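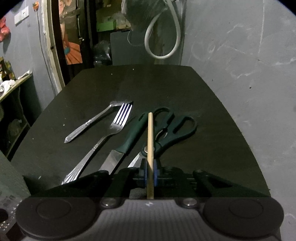 Wrist camera view, thin-object set. One chopstick between the pads.

Bamano Help > Data collection > Hand-held grippers

Thin objects: gripper width reads closed while the object is held

posted by padwear_left

I am collecting demonstrations for a tabletop sorting policy with hand-held grippers, one wrist camera per gripper, no robot in the loop. Trajectories and gripper width are recovered offline in Clisero and exported to Nideck for training. The object list has knives, forks, scissors and single chopsticks on it, plus some larger household items that need two grippers.

The large items are fine. The chopsticks are not. Out of 809 episodes in the current set, 36 have a width channel that goes to the closed value at the grasp and stays there until release. The chopstick is between the pads for that whole interval in the video. If I train on these as they are, I expect the policy to learn that "closed on nothing" and "closed on a chopstick" are the same state.

Setup details that may matter:

- Width comes from tracking the fingertip housings in the wrist image. There is no encoder.
- Soft pads, changed when the surface starts to peel.
- Closed value is calibrated once at the start of a session by squeezing the trigger fully with nothing in the grip.
- Width is clipped at zero on export. I did not choose this, it was the default.
- Dark tabletop, steel cutlery, ordinary room light.

A second problem, maybe related. On the same thin objects the camera trajectory sometimes jumps by a small amount right after the grasp. It comes back within a few frames. I have been deleting those episodes by hand and would like a rule for it.

What I want to know is whether to fix the width channel or drop it for thin objects and let the image carry the information. I would also like to know if other people mix one-gripper and two-gripper episodes in the same set, or keep them apart.

stillframe_ops
Marked as helpful by the poster

Fix the channel. Dropping it for one object class means the model sees a missing input that correlates with object identity, and you will be chasing that later.

The cause is most likely your calibration. A full squeeze on empty pads compresses them into each other. The housings end up closer together than they are when the pads just touch, so if that was your zero, a thin object should still show up as a positive width. You are seeing the opposite. That suggests the zero was taken with a light squeeze and the operator squeezes harder on the object. The pads deform around it, the housings move in past your zero, and the export clips the negative part. Check the unclipped values before you do anything else. In Clisero the raw width is kept in the session file even when the export is clipped, so no recollection is needed for this step.

If the raw values go negative during the hold, do this:

1. Turn off clipping.
2. Take two references per session: pads just touching, and full squeeze. Hold each for three seconds with the gripper still.
3. Set zero at the full squeeze reference.
4. Repeat both references after every pad change. New pads are thicker than worn ones.
5. Re-export the old sessions with the zero shifted to the lowest raw width found in that session. It is a poorer reference than a real one but it is consistent.

Then look at the hold interval on one of the bad episodes. You want a flat trace slightly above zero. If it slopes, the operator is tightening through the carry. Ask for a steady trigger.

One more point on thin objects in general. Width alone will not tell the policy whether it has the chopstick, at least not with soft pads. The image has to do part of that, and it can only do it if the upper part of the object stays visible past the fingertips. Grasp so that a good length sticks out toward the far side of the view. Episodes where the object lies across the pads with only a short end showing were of little use to us. We kept them, tagged, and left them out of training.

On the trajectory jumps: shiny blades and tines throw highlights that move when the camera moves. A tracker will pick them up as features and they do not behave like fixed points. Mask the lower part of the wrist image where the gripper body sits (you should be doing that anyway) and put a few matte items with printed texture at the edge of the workspace. For a deletion rule, we reject on acceleration rather than on position. A hand cannot produce the spike that a bad relocalization produces. Pick the threshold by plotting your clean episodes first.

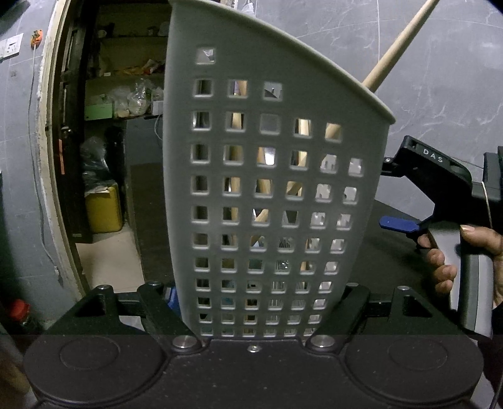
This page was last changed on July 19, 2023.

basketcase_bimanual

Answering the mixing part only. I have nothing to add on width.

We run both kinds in one set and it works if the episode header says which kind it is. A plastic laundry basket is our standard two-gripper object: one gripper clamps the lower edge, the other comes in from the side. What caused trouble was less the mix and more these items:

Time sync. Each gripper records on its own clock. We clap the two grippers together at the start of the episode and align on the impact. Do it again at the end. If the two offsets disagree, the clocks drifted and the episode needs a linear correction. Skipping the second clap cost us a full batch in March.

Common frame. Both trajectories must land in the same map. Record one slow mapping pass of the room first, then localize both cameras against it. Mapping from inside the episodes gave us two maps that agreed in one corner and nowhere else.

Repeating texture. The side of a perforated basket is a grid of identical holes. Feature matching can slip by one row or one column and report a good score while doing it. The symptom is a jump whose size is close to the hole spacing, so it is easy to identify. Keep some of the room in view past the basket, such as a door frame or a light switch, and begin the approach from far enough back that the tracker has locked on to those before the basket fills the image.

The other gripper in view. Each camera will see the other gripper and the hand on it. We do not mask this at collection time. If your robot will have two arms, some people paint the hand out afterward. We compared the two on the Bhatt shelf task and the difference was inside the noise, so we stopped doing it. Your result may differ.

Tall items in the basket change the load and block the view. Tag them separately from the empty basket.

Our set at the moment is 1337 episodes, mixed. One-gripper episodes are stored with the second stream absent, not filled with zeros. Nideck accepts either and treats them differently, so read the loader settings before you pick.

tinsnips_x

had the same problem with straws. thicker pads fixed it

padwear_left

Raw widths are negative during the hold in all 36 episodes. Clipping is off now and I have shifted the zero as described in step 5. The hold trace is flat in most of them and slopes in a few, all from the same session. New sessions use both references.

The acceleration rule also catches most of what I was deleting by hand. It misses the slow drifts – I am still looking at those and will open a separate thread if the masking does not help.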